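Buying the second arm: a talk with the operations lead at Villca

Villca ships replacement parts for small kitchen appliances from a warehouse in Skundville. For most of its history the packing and unpacking were done by hand. The company bought its first robot arm in August and is now working on the budget for a second. We spoke with the operations lead in December 2020 about what the first one cost, what was left out of the plan, and what will be done differently.

The arm handles returns. Customers send parts back in whatever carton they have, often one box inside another, and somebody has to get the inner box out, read the label and put it on the right shelf. "It's dull work and it comes in waves," the operations lead said. "After a holiday we can have over 3000 returns waiting. The rest of the year it's steady. We didn't want to keep hiring for the waves."

Starting with the wrong number

The first budget had one big line in it, for the arm. That was a mistake, by the operations lead's own account. "I had a quote for the arm and I treated it as the price of the project. Then came the gripper, the stand, the wrist camera, the cabling, the electrical work. The arm ended up being less than half of what we spent."

Villca bought through Gratetti, a reseller that also did the installation. The quote listed 49 items, and only a few of them were marked as optional. "Read every line and ask which ones you can buy later. We paid for a tool changer up front and it's still in its packaging. On the other hand we skipped the spare finger pads, and we needed those by the second month."

Delivery took seven weeks. The company had planned for four and had already cleared the floor space, so shelving sat in a hallway for most of a month. The new plan keeps the old layout in place until the equipment is in the building.

Choosing a gripper

The team looked at suction first. It was cheaper and faster on clean, flat cartons. Returned cartons are rarely clean or flat, and suction cups had trouble with old tape and dented sides. A two-finger gripper was slower but could take hold of an edge, and that decided it.

"We tested both on our own returns, with our own bad boxes. Any vendor will show you a nice new carton. Bring the worst ones you have." The operations lead thinks two days of testing saved the company from buying the wrong tool.

Opening width was another point. The gripper has to open far enough for the boxes Villca sees most, and a wider model cost more and weighed more, which cut into what the arm could lift. They settled on the middle size and send the largest inner boxes to a person.

The work itself is close quarters. An inner box may sit tight against the wall of the outer one, with paper stuffed down the gap, and the fingers have to come in from above on either side of something they can hold. 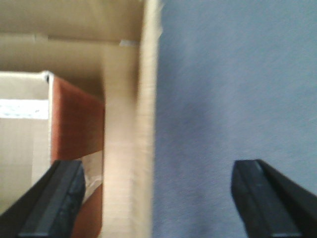
What goes in the next budget

The second arm will be for outgoing orders, a project the company calls Grillar. The draft has separate lines for hardware, installation, spare parts, training and downtime. Downtime is new. "The first week we ran at half speed and I had no money set aside for the overtime. Now it's a line like any other."

There is also a yearly amount for service. Gratetti offers a contract, and Villca is comparing it with sending two of its own people to a training course. The operations lead leans toward training, with a smaller contract for major repairs only.

Leasing is still on the table. The monthly payment looks easy, but the total over the full term comes out higher than buying, and the lease doesn't cover wear on the fingers. A decision is due once the returns season is over and there are full figures for the first arm.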